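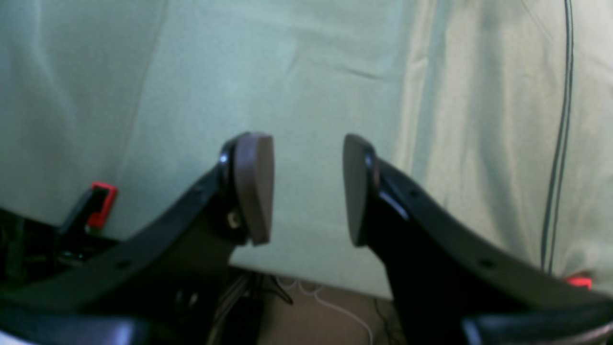
A reader of last month's column wrote in to say that a game which needs 21 patches in its first year was sold too early, and that the people who bought it at launch should be given their money back. The message was sent in response to my piece on Cloneck, and I have had several like it. I agree with the first half. The second half I am less sure of, and it has made me think again about what we are asking for when we ask for a finished game.

Cloneck came out in September of last year. I bought it on the first day and played it for 200 hours, so I can hardly claim I got nothing for my money. But the version I played then has gone. The map called Paredes has been rebuilt twice. The heavy classes move faster, the light ones have lost a jump, and the crafting bench I spent most of the winter learning has been taken out. If I put the disc in a console with no internet connection, I get a build that cannot get past the third mission without crashing.

The usual defence is that updates are free and nobody is worse off. I don't think that holds. Nastness, the studio behind Cloneck, changes the balance of the game every few weeks, and each time it does so, something a group of players had put time into stops working. Some of these changes are needed. A rifle that wins every fight has to be dealt with. Many others seem to be made so that there is something to announce.

I would like studios to keep two kinds of patch apart. One kind fixes what is broken: crashes, lost saves, doors that don't open, sound that cuts out. Those should come as fast as they can be tested. The other kind changes how the game plays, and those should come 2 or 3 times a year, with proper notes, and with the old rules left available in private matches for anyone who wants them.

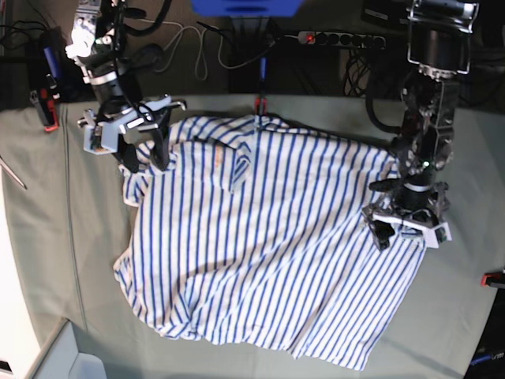 Keeping the old rules costs money, of course. Somebody has to look after them, and a small studio may not have the staff. Nastness said as much when players asked for the first version of Paredes to be put back. But the same studio found the time to add a shop with its own currency, and to redesign that shop in the spring, so I take the point about staff with some caution.

There are games that manage it. Drellalau, which has a far smaller audience, lets you pick any past season from a menu before you start a match. The queues for the older seasons are long, and late at night you may not find a game at all, but the option is there. I went back to the second season last week and it was slower than I remembered, and a bit ugly. I still enjoyed it.

As for refunds, I would settle for something more modest. Put the version number on the store page, next to the price, with a list of the known faults. If the third mission crashes, say so. People can then decide whether to buy now or wait, and those who buy early will know what they are taking on. The shops already print the size of the download and the age rating - one more line would not hurt them.

The next Cloneck update is due on 13th October. The notes I have seen mention another change to the light classes and say nothing about the third mission on the disc.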